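Last change: 3/13/19, by Ultan Moriarty

# Fallitz word list

This is a list of household words in the Fallitz dialect, with their meaning in English. I collected the words from old letters and from talks with neighbors in the villages Werneo and Alemneh.
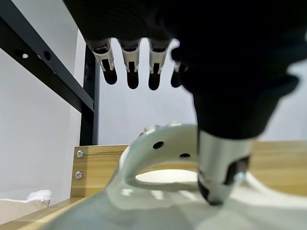
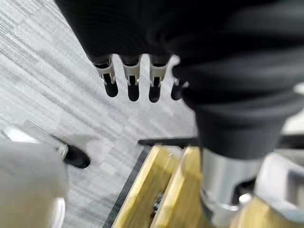
**Which spelling does the list use when a word is written in several ways?**

The spelling from the oldest letter is used. Other spellings are in the column `variants`, separated by a semicolon.

## Files

- `words.csv`: the main list, nearly 2,000 entries
- `sayings.csv`: 154 sayings, each with a free translation
- `letters.txt`: short notes on the letters, without family names

## Columns in words.csv

| column | content |
|---|---|
| `word` | the main spelling |
| `meaning` | one or more English words |
| `village` | W or A |
| `variants` | other spellings, can be empty |

## Known problems

The words for kitchen work are well covered, but the words for weather are few. In 300 entries the village is missing, and I left the field empty where I could not ask again. Two letters have water damage and I read them only in part.

Please open the files as UTF-8. In the table program Workar the accents are lost if you open the file with a double click, so use the import menu.

A new version with the farm words is planned for June.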